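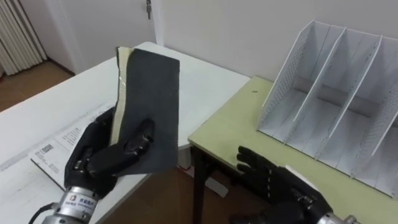 Is this thing going to take over the desk, or am I going to spend my day babysitting it? A reader left that under the last update to this page, and I've been chewing on it ever since, so I've rewritten the whole listing with that question in mind. My short answer: you'll babysit it for a while, and then you'll mostly do other stuff near it.

Jugah Shelving Station
Sold and set up by Govetti
In stock, ships from Brasulport

OK, so what do you get? Jugah is a two-handed station for the dull end of desk work: picking up books, bound reports and folders from one table and standing them up in a file organizer on another. It has fingers and thumbs, it works at normal table height, and it uses the furniture you already own (please don't buy special tables for it, I've talked three customers out of that already). I run the sales side here and I also used one in our own back office through the winter, so what you're reading is partly a sales page and partly me telling you how it went.

What it does all day

The job sounds like nothing. Pick up a book, turn it upright, put it in a slot. Do that with a stack of returns at the end of the day, though, when your wrists hurt and you still have phone calls to make, and you start to see why our customer in Londach wanted it gone from everybody's list. Their first full batch was 758 items. They used to split that kind of pile between whoever looked least busy, and you can imagine how popular that was!

Hard covers are the easy ones. A stiff board gives the fingers something to squeeze and it stays put when it's tipped up. Paperbacks take more patience. Thick ones are fine most days, thin floppy ones want to fold, and loose sheets I'd just keep doing by hand. If most of what you handle is single pages, call me before you order, I'd much prefer to lose the sale than have the thing come back on a pallet.

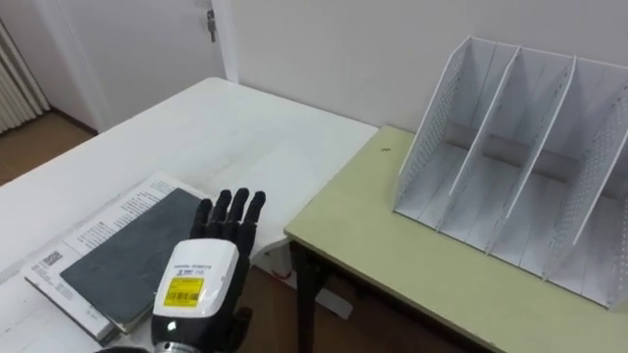 Then there's the question of what people do with the time, and I don't think the brochures are much good on this. At our place the filing used to be the last job of the day. Now it runs while we're all still working, so the end of the day is quieter, but the middle of the day has a new little job in it: somebody has to lay things out so the station can get at them, and somebody has to look over the organizers afterward. It's lighter work. It's still work. We put it on the rota like anything else, and we stopped calling it "checking on the robot" pretty fast since it's really just checking the filing.

The Londach crew did it differently. They gave the whole station to the two people on the front desk, who asked for it, and moved the heavy lifting out of their job description at the same time. I like their way better, to be fair. They also wrote down who's allowed to hit stop (everyone) and who's allowed to start it again (the trained people only), and that piece of paper has been copied into our setup pack.

Getting it going

Allow 80 minutes for the first setup once the tables are in place. Most of that is showing it where the organizer stands and letting it try a few books while you watch. If you shift the organizer later you'll need to show it again, so pick a spot and stick with it. Tables of slightly different heights are no problem.

Keep your hands out of the work area while it's moving. Tape a line on the floor if your office is tight. We did, and people who were nervous about walking past in the first week relaxed a lot once they could see where "past" was.
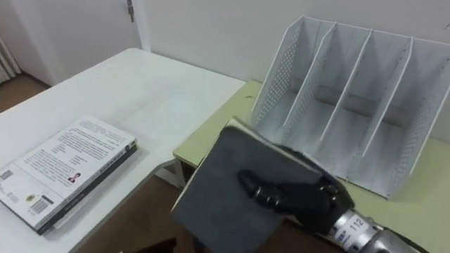
Leave the slots empty when you start a run if you can. It will work around books that are already in there, but it goes slower and it's fussier about where it sets the next one down. An organizer with a bit of weight to it helps too, the very light kind can creep backward when something gets pushed in.

Is it fast? Nope. Anyone at your desk will beat it over ten books. What you're paying for is that it doesn't mind the next few hundred, and that you can be on the phone in the meantime.

Questions I get a lot

Does it read titles? Only if you add the labels module. The basic station sorts by where you put the pile.

Is it loud? Less than our printer. You'll hear the fingers.

Can we rent one? Yes, $163 a day, with setup on the first day included. Purchase prices are by quote as it depends on how many organizers you want it to serve.

What's in the crate
Station with two arms and hands
Stop button on a long lead
Spare fingertip pads
Printed setup pack, including the Londach start and stop sheet
Power cable

Warranty is 2 years on parts. Fingertip pads wear out and aren't covered, but they're cheap and they swap in a couple of minutes.

If you want to see one running, our Brasulport showroom does demos on Monday afternoons. Bring a box of your own books, the more beat up the better, and tell us beforehand if any of them are oversized.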